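Opinión · Robótica · Lectura de 2 min

Enseñar con las manos

Llevo desde agosto enseñando a un robot a vaciar la lavadora y sigo llegando al taller con ganas, cosa que no puedo decir de todos los trabajos que he tenido. En Muvus tenemos dos formas de hacerlo: coger los brazos y guiarlos uno mismo, o manejarlos a distancia con los mandos. Defiendo las dos, aunque confieso mi debilidad por la primera (¡se nota el peso de la tela en la muñeca!).

Quien teleopera descubre enseguida lo poco que sabe de sus propios gestos. Yo creía que sacar la colada era tirar de ella. Pues no: primero se busca un pliegue que sobresalga, se levanta un poco para salvar la goma y solo entonces se trae hacia fuera, con cuidado de no engancharse en la puerta. Todo eso lo hacía sin pensar, y tuve que repetirlo despacio, con dos dedos en cada mano, para enterarme.

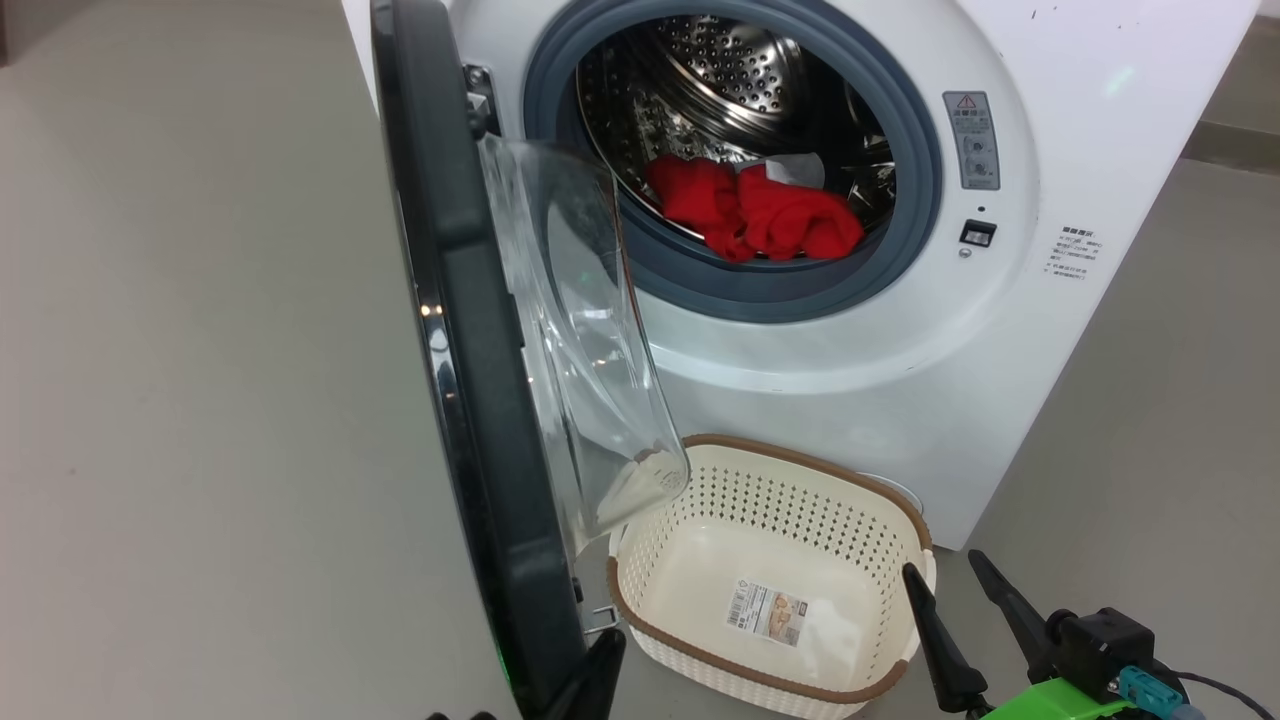
La ropa roja en el tambor, con la cesta al pie de la lavadora.

Lewis Gourlay, compañero y discutidor incansable, sostiene que lo importante es acumular: 300 demostraciones, y luego otras 300. Yo prefiero 51 bien hechas, con la cesta cada vez en un sitio distinto y algún error corregido sobre la marcha. Una demostración en la que se cae una manga y el operador la recoge me parece oro puro. ¿Por qué borrarla? En casa las mangas se caen.

También me entusiasma quién puede enseñar. Una tarde dejamos los mandos a una persona que había trabajado 29 años en una lavandería, sin una línea de código en su vida, y sus movimientos eran una maravilla de economía. Ese saber no estaba escrito en ningún manual, y ahora hay una máquina que puede empezar a aprenderlo. Me gustaría ver a muchas más personas de oficio sentadas en esa silla, cobrando por ello y con su nombre en los créditos.

Etiquetas: teleoperación, aprendizaje por demostración, hogar

© Muvus · Contacto · Volver arriba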